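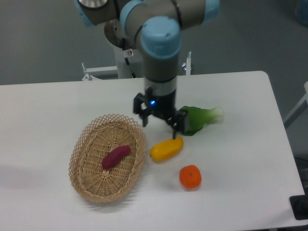

Slide 4: arm over the table, basket with the sweet potato in it, bok choy, mango and tangerine to the right

Say what the task is: produce and a basket, driven by remote control. The Trokix set has 200 runs by hand guiding and 100 by remote.

Hand guiding is quicker to learn. With remote control the operator's arms stay out of the camera view, so we kept it for the April runs.

Next slide: gripper down inside the basket. Pause. Point out how little room there is between the fingers and the woven floor.

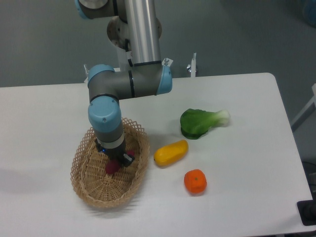 Slide 6: What new operators get wrong

Closing the fingers too early. Allow 40 practice runs before saving any.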